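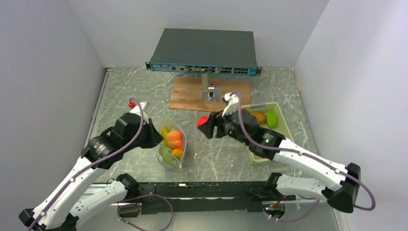
# Chapter 2: Reading the Score to a Listener

A person watching a match on television can look at the corner of the screen and know the score. A person listening to the radio can't. They may have tuned in a minute ago, in a car, with no idea which teams are playing. Everything they know about the game comes from the commentator, and the first thing they want is the score.

This chapter covers how radio commentators give the score in cricket, how often they give it, and what they leave out. The same methods work for other sports with long playing times, and the exercises at the end of the chapter use baseball and tennis as well.

After reading this chapter, you should be able to:

- give a full score, a short score and a passing score
- decide which of the three fits a given moment
- work with a scorer during a live broadcast
- correct a wrong score on the air

## The three forms

A **full score** names both teams, the total, the wickets lost, the overs bowled and the batters at the crease. If the side is chasing, it also gives the target. A full score takes time to read, so it belongs at the end of an over or during a break in play.

A **short score** gives the batting side, the total and the wickets. "Stisum, 84 for three" is a short score. It fits between two deliveries and leaves room for a sentence on the field setting.

A **passing score** is the total alone, dropped into the call of a run. "They come back for the second, and that's 86." Listeners who have been with you for an hour need only this much. New listeners will learn little from it, so don't go long on passing scores alone.

## How often

Many new commentators give the score too rarely. They are looking at a scoreboard the whole time, and it is easy to forget that the audience is not. Augustina Odoi, who called club matches for Zavley Radio, kept a small egg timer on the desk during her first season. When the sand ran out she gave a short score and turned it over. By the end of the summer she no longer used it, but she still brought it to the ground.
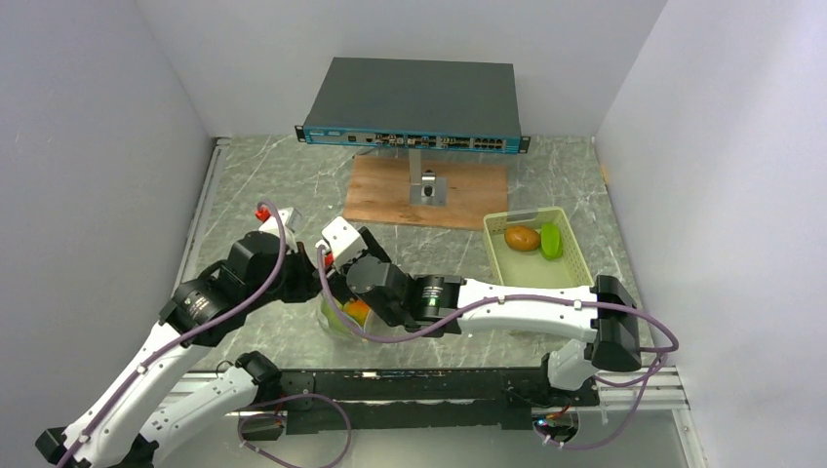 A good working rule for a one-day match is a short score at least once in each over and a full score at the end of it. In the longer form of the game, where an hour may pass with very little change, you can stretch this a bit. Wickets are different. After every wicket, give the full score, then the departing batter's runs, then the full score once more when the new batter takes guard.

## Working with the scorer

The scorer sits beside you and passes notes. In the opening match of the Dorico Cup between Aaltonen and Stisum, the scorer's sheet for one session carried 10 separate notes, among them a partnership record, a bowler's best figures and a correction to the extras. The commentator used four of them. The others arrived at moments when play was too busy, and by the next break they were out of date.

Career totals need the same care. A note saying that a batter has reached 900 runs for the season is worth reading out as it happens. A note saying that she now has 625 at this ground can wait for a quiet over — and if no quiet over comes, let it go.

Agree on signals before play starts. Most pairs use a raised finger for a wicket total and a flat hand for "wait, I'm checking." If the scorer shows a flat hand, do not guess. Describe the field, the bowler walking back or the state of the light until the figure is confirmed.

## Key terms

**Target:** the number of runs the side batting second needs to win.

**Extras:** runs added to the team total but not credited to a batter.

**Required rate:** the runs needed per over from this point on. Section 2.1 explains how to work it out in your head while play continues.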